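Forum > Kitchen and Utility > Storage > Bagging soft goods for a kitchen cupboard

fernhollow
Posts: 1,087

I am sorting the cloths and soft items that live in our kitchen at Trumlow and would like views on clear bags against lidded boxes. At present anything textile goes into a clear plastic bag, one bag per use, folded over at the top. The cupboard shelf is 90 cm wide and takes a single row. 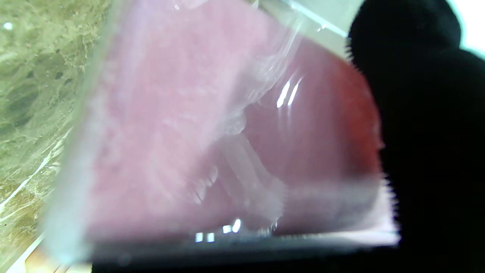 My difficulty is volume. A fuzzy fabric traps a lot of air, and the bag creases wherever it is pressed down, so the row never sits flat. I have tried rolling instead of folding. It gives a firmer pack but a rounder one, and round packs move when the door is opened.

Mixed bags are worse. Two items of different stiffness in one bag will always leave a void between them.

tidewrack
Posts: 989

Fold, do not roll. Fold to the depth of the shelf less 2 cm, place the fold towards the door, and press the air out from the closed end towards the opening. One material per bag.

I would also question clear film for anything kept longer than a season. Cotton stored slightly damp in a sealed bag will smell by June.

Skimotby_Dave
Posts: 2,000

Disagree on the film. Damp is a drying problem and a box with a tight lid will do the same. I have used clear bags in a north-facing kitchen for years with no smell at all. Leave the top folded – not sealed – and air can get out.

Agree on one material per bag.

tidewrack

Folded film still holds moisture far longer than a cotton sack. You may have a drier house than most.

fernhollow

The cloths are line dried and then left indoors overnight, so I am not too concerned about damp. Seeing the contents matters more to me. With opaque sacks I would be opening three to find one.

The other half of the question is the worktop. It is marble, mottled brown and tan with thin white veins, and the edge below it is black. Clear glass jars are kept lower down. I would like the bags off the stone altogether, as I need that surface for folding.
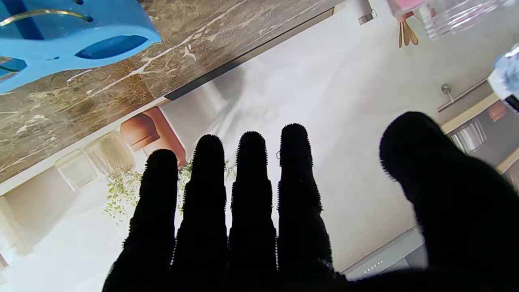 Suggested order of work, amended after the replies

1. Clear the worktop and wipe it dry before any fabric goes down.
2. Separate by material. Thick pile in one stack, smooth items in another.
3. Fold to shelf depth less 2 cm.
4. Bag, press out the air, fold the top under.
5. Stand the bags on edge, heaviest at the hinge side.

Skimotby_Dave

Step 5: a bag of thick pile will not stand on edge without support. Use a bookend or a tray. I had a wire divider from Trunbridge that did the job, but the feet marked the shelf – put felt under them.

tidewrack

Lay them flat, two high at most, and no divider is needed. I still say cotton sacks with a label.

fernhollow

Two high would foul the shelf above. I will try the tray first and measure again once the row is in.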